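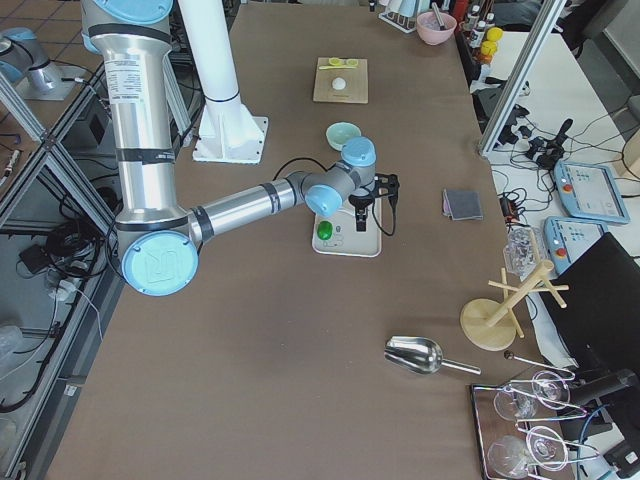
*Lemon slices on the cutting board, pink bowl at the back by the dish rack.*

## Play kitchen or real kitchen? Bring it all!

The Mulomley kitchen swap is back, and I can't wait - July's was such fun that people were still trading bowls while we stacked the chairs. We want the small, useful stuff this time: trays, scoops, cutting boards, dish racks, and mug trees (I've wanted a wooden one with pegs for ages, so I'll be first in line if yours shows up!).

Bring up to 15 pieces, washed and dried. Chips are fine, cracks aren't. Folded kitchen cloths are welcome too, and they always go fast.

Urho Pesonen is doing his lemon table again, with slices to taste and his salt-preserved ones in jars. Last time he got through 39 lemons before lunch - come early if you want any.

Doors open at 10 at the Wike Street hall, and drop-off is the evening before, from 5 to 7. Anything left over goes to the Stiment thrift store on Monday morning.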